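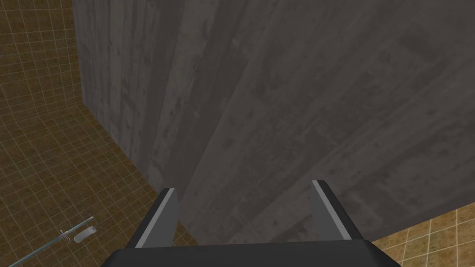

Gripper view in sim, fingers open over the gray slab.

Marlene Gill
Thread on how we record demonstrations by remote control in a simulated house. A few people asked after the July update, so I'm putting it in one place.

Marlene Gill
The setup: a person holds a controller in each hand and drives a two-armed robot through a rendered home. The software saves what the cameras see along with every command the person sends. That pair is the demonstration. A policy gets trained on a pile of them later.

Marlene Gill
The task for this batch is short to say. Go to a flat object on the floor, pick it up, put it on a table. Flat things are hard for a two-finger gripper. You have to get under an edge or pinch across a corner, and the operator has no sense of touch to help.

Marlene Gill
Goal was 300 usable demos. We recorded 303. Three came out in review: one where the controller lost tracking, and two where the operator forgot to press the end button and wandered off with the arm.

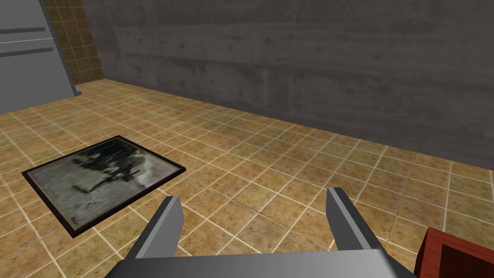

Framed picture face up on the tiles, left of the gripper.

Marlene Gill
Most of the time goes into the approach. New operators drive straight at the object and then find the wrist is turned the wrong way. Then they back out, rotate, and go in again. All of that ends up in the recording.

Marlene Gill
We used to tell people to restart when that happened. Kevser Ekinci talked us out of it. Her point was that a robot trained only on perfect approaches has never seen how to get out of a bad one. So now a correction stays in, as long as the operator finishes the task.

Marlene Gill
What we don't keep is dithering. If the arm sits still for a long stretch while the operator thinks, the policy can learn to sit still too. We trim the pauses at the start and end. Pauses in the middle get flagged and somebody looks at them.

Marlene Gill
Someone in the replies asked why we don't script the motion in simulation, given that we know where every object is. We do, for some tasks. Scripts are fine for a block on a bare table. In a furnished room they need a special case for every chair leg, and driving it by hand is faster.

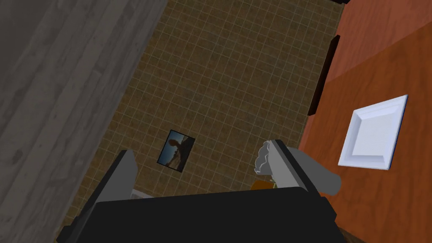 Amau Teleoperation Group, Demonstration Team

Marlene Gill
Clutter is the next thing. A finger can line up in front of some other object in the gripper view, and then you have to judge from the one camera whether it's close enough to touch. Operators learn to check a second view before closing the fingers. It takes new people a few sessions.

Marlene Gill
Ladi Uzor wrote our operator sheet, and it fits on one page. Short version:
Look at the room before you move.
Line up the wrist while you're still far away.
Come in slow, close slow.
Lift a little and stop before you carry.
Press end.

Marlene Gill
"Lift a little and stop" was added after the first batch. People would grab and swing away in one motion, and if the object slipped there was no clean moment to mark where the grasp failed.

Marlene Gill
Sessions are capped at 8 demos, then the operator takes a break. Quality drops after that. You can see it in the logs as jerky wrist motion well before the person will admit to being tired.
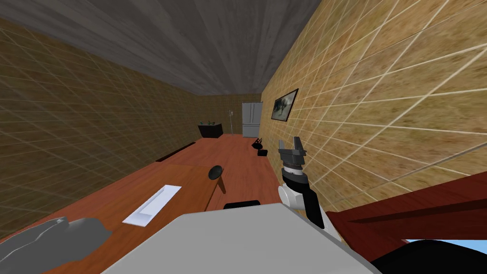
Marlene Gill
The other thing that tires people out is the head view. It follows the robot's posture, so when the body leans, the whole room leans with it. Raymonde Tremblay leveled the horizon in software for one batch and the operators liked it, but the saved video no longer matched what the robot would see. We went back to the raw view for recording.

Marlene Gill
Replying to the question about two arms: for this task one arm does the work and the other mostly stays out of the way. We still record both. Guilan Bai is setting up a handover task, Dirkum, where the object has to pass from one gripper to the other. That one needs a different sheet.

Marlene Gill
And for the person who asked about real hardware: these 300 are sim only. We'll record a smaller set on a physical robot with the same controllers and the same sheet, and compare the two. I'll post the numbers when we have them, good or bad.

Marlene Gill
Operator sheet is going up on the project page tonight. If you run your own recordings and your rules are different, reply with them. I'd like to see how other people handle the pauses.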